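Keeping Filier's two-armed cell in trim

Most of the maintenance hours on a two-armed handling cell go into the last 20 centimetres of each limb. At Fleron, the contract integrator that has run Filier's test cell since February, the service sheet devotes one line to the arm bases and most of a page to wrists, cables and fingers.

The cell itself is plain. Two metal arms with five-fingered hands work over a white table against a wall. The standing task, known in the log as Bogale, is to move fruit into a yellow basket in front of a wire-mesh shelf unit. An apple is the reference object for grip checks. Its curved surface loads the fingers unevenly, and a joint that lags the others is easy to pick out.

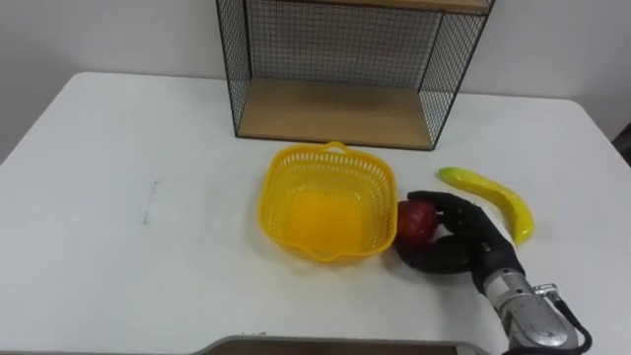 Wrist and cable checks

Work starts with the arms powered down and the brakes confirmed. The technician checks the wrist fasteners against their witness marks, then runs a gloved hand along the external cable loop. The loop needs enough slack for full wrist rotation but must not catch the forearm or the table edge. Fleron replaces the cable at the first sign of jacket whitening. Early in the program a loop was tied back too tightly, and the encoder signal dropped out whenever the arm reached inboard.

Finger joints are cycled 100 times at low current once power is restored. The controller logs the peak draw for each joint. Any figure more than 14 per cent above baseline sends the hand to the bench, where the tendons are re-tensioned and the knuckle pins cleaned. Grease is not used on the fingers. It migrates to the contact surfaces and changes the grip.

Clearance between the hands

Two hands over one small basket leave little margin. The thumbs are the usual point of contact, as both point inward when the palms are upright.
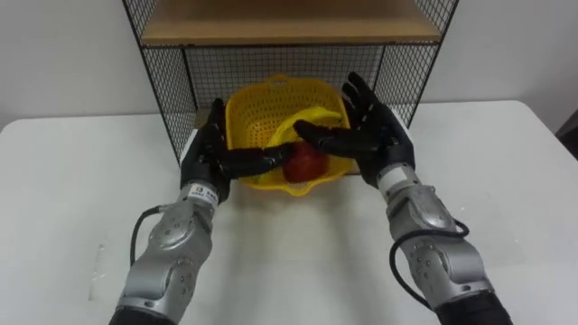

The clearance routine is therefore run after every hand change, even when only one side has been touched. Each arm is driven to its taught pose separately, then both together at reduced speed, with the collision threshold set to its lowest value. Offsets are corrected in Pratix, the cell's calibration package, and never by shifting the basket or the shelf. Moving the furniture hides the error until the next task is loaded.

The log stood at 3,334 cycles at the last full service on 3/7/24. Both wrists were within tolerance. The left thumb was re-zeroed, and a replacement cable for the right arm remains on order.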